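Communiqué de presse – mai

Noravine publie une méthode d'apprentissage de gestes à deux mains à partir de démonstrations humaines

Le laboratoire Noravine rend publics les résultats de son projet Trendier, consacré à l'apprentissage de tâches de manipulation par des robots à deux bras. La méthode repose sur des démonstrations réalisées par des personnes, sans robot, au moyen de pinces tenues à la main. L'article, le code et une partie des enregistrements sont accessibles depuis le site du laboratoire.

Le jeu de données compte 2690 démonstrations, recueillies dans 6 lieux différents, pour la plupart des bureaux et des salles de repos en activité. Les participants ont reçu une consigne courte pour chaque tâche et n'ont pas été guidés dans l'ordre des gestes. Les locaux n'ont pas été réaménagés pour les séances. L'équipe souhaitait que les données portent la trace de l'encombrement ordinaire, que les enregistrements faits sur banc d'essai ne contiennent presque jamais.

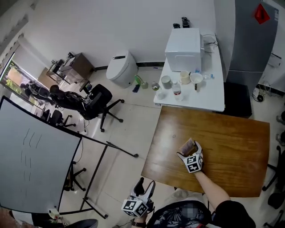 Le projet Trendier s'intéresse à un problème précis : la coordination des deux mains lorsque l'une travaille et que l'autre attend. Dans les jeux de données existants, ces phases d'attente sont souvent coupées au montage ou traitées comme du bruit. Trendier les conserve. Quand la pince droite serre un petit objet brun au bord d'une table en bois et que la gauche reste levée, doigts ouverts, les deux trajectoires sont enregistrées et servent l'une comme l'autre à l'entraînement. Les motifs noirs et blancs fixés sur chaque pince permettent de retrouver leur position relative à chaque instant.

Le modèle apprend ensuite à prédire conjointement le mouvement des deux pinces, avec une variable supplémentaire qui indique si chaque main est active ou en attente. Cette variable n'est pas annotée à la main. Elle est déduite de la vitesse des pinces et de l'ouverture des doigts, puis corrigée pendant l'entraînement.

Les essais ont été menés sur une plateforme à 2 bras installée sur le site de Nestberg. Sur un total de 628 essais, le modèle entraîné avec les phases d'attente a provoqué moins de collisions entre les bras que le modèle de référence, entraîné sur les mêmes démonstrations dont ces phases avaient été retirées. L'écart est le plus net pour les tâches où un objet passe d'une main à l'autre. Il est faible pour les tâches qu'un seul bras suffit à accomplir.

« Nous avons longtemps considéré la main immobile comme une absence de données », explique Thitima Saithong, responsable du projet. « Une personne qui attend place pourtant sa main à un endroit utile pour la suite. Le modèle retrouve une partie de ce comportement, pas la totalité. »

L'article détaille aussi les limites de la méthode. Le suivi des pinces se dégrade lorsque les motifs sont masqués par le corps du participant ou par un meuble, et les séquences concernées ont été écartées. Les objets souples restent mal gérés : le modèle les saisit correctement mais les lâche souvent trop tôt. Aucun essai n'a encore porté sur des objets lourds.

La fabrication des pinces a été confiée à l'atelier Coetzee, qui en a également assuré l'étalonnage. Les plans seront diffusés avec la prochaine version du jeu de données, accompagnés d'une notice de montage.

Une présentation des résultats, suivie d'une démonstration, aura lieu vendredi à 14 heures sur le site de Nestberg. Les journalistes qui souhaitent y assister sont priés de s'inscrire auprès du service de presse de Noravine. Des entretiens avec l'équipe peuvent être organisés sur demande, en français ou en anglais.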